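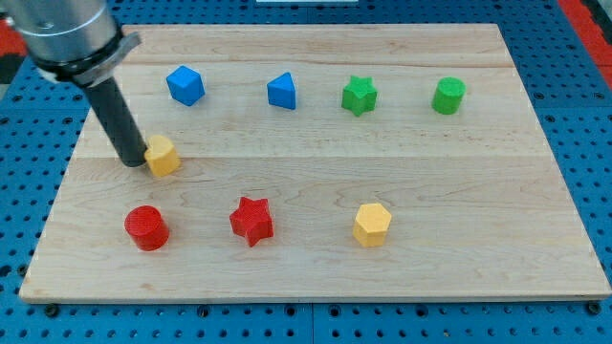 Cell 2 weekly check, Prornine site
Aug 13, 2018
Done by: Sewwandi Sheikh

Guarding and light curtain - OK. Tripped it by hand, arm stopped.
E-stops - OK, both. Left one stiff, greese it.
Collar on wrist - tight. Marked with paint pen so we can see if it creeps.
Rod tip - OK, no burrs.
Board fixings - OK. Check again after any layout change.
Walkway - FAIL. Pallet in it again. Moved.
Cycle count - 1,211, reset.

Comments
Ehab on nights alone with the cell now, used to be two on the bench. Wants a radio. Agree, asked Despina.
Iara says wrists much better since she came off hand sorting but she's stood watching a screen all shift. Needs a stool and a proper swap every hour, not when someone remebers.
Nobody to reach in to straighten a block while it's live. Seen it done. Stop, lock, then reach.
Lock-off refresher still owed from February. Tuva to book.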